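Picking software sync – minutes, July
Project Gravwood, control and perception. Started 9:00, ran over.

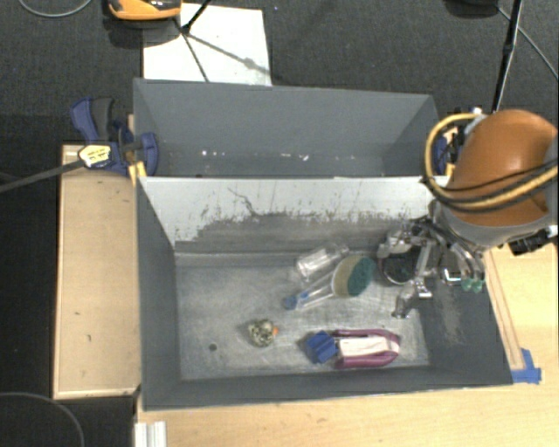
Comment from Negri side, first thing: the planner isn't the slow part any more, perception is, and can we please stop tuning the planner. Some grumbling. Agreed in the end.

1. Perception
Clear plastic still the worst case. Depth drops out on the bottle and on see-through handles, mask comes back in two peices, grasp point lands on whichever is bigger. Zutorcombe branch merges masks before grasp scoring. Looks better on replay, not run on the arm yet.
Scuffs on the bin divider showing up as objects in a few logs. Either mask the walls off in config or retrain. Config for now.

2. Planning
Timeout stays at 900 ms. Collision model of the bin walls is padded too much – arm refuses grasps near the front wall. Cut padding, keep the old value behind a flag.
Handled brushes: grasp on the head or the handle? No decision. Try both, log both.

3. Control
Finger closing speed now a parameter, was hard coded in 2 places. Force limit unchanged.
Controller restarts after a dropped message, but the log doesnt say which message. Needs fixing before anything else in this section.

4. Tooling
Replay viewer opens about 69 logs before memory goes. Load on demand instead. Zurnureck build scripts moved to the shared repo, old ones get deleted once CI is green.

Actions
– perception: wall mask in config, Zutorcombe branch to review
– planning: padding flag
– control: message id in restart log
– tooling: lazy loading in viewer

Parked: bin to bin transfers, naming of log folders (again).
Next one same time, shorter.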